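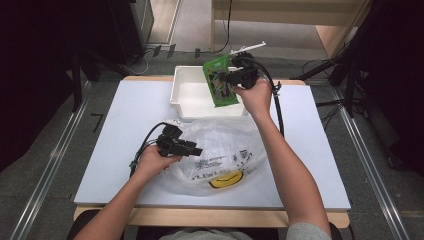
Margit Halász, Efthymia Tzanetos, Vasiliki Tsolakis

3.2 Recording the snack task

Each student in the Politis robotics course recorded short demonstrations with a pair of hand-held grippers, one in each hand. The work was done seated at a table, with a white tray and snack packages in soft plastic film. Students were free to choose which hand did the gripping. The target for the term was 600 demonstrations, and we kept over 400 after review.

Packages were often held by the side edges, where the wrapper narrows between the finger pads.
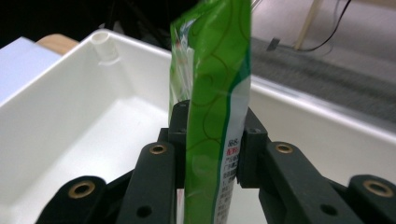
3.3 Closed fingers and loose film

Clear outer bags were harder to label. The film folds over the package and the fingertips may press into it while nearly shut - reviewers marked such moments as "contact" and left the grasp label blank. Tzanetos and Tsolakis labeled all clips separately.

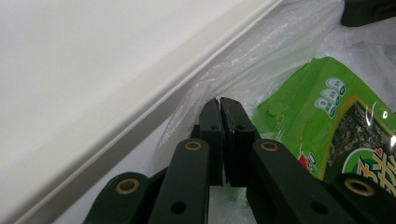 Figure 2. Fingertips pressed into a clear bag beside a green seaweed package.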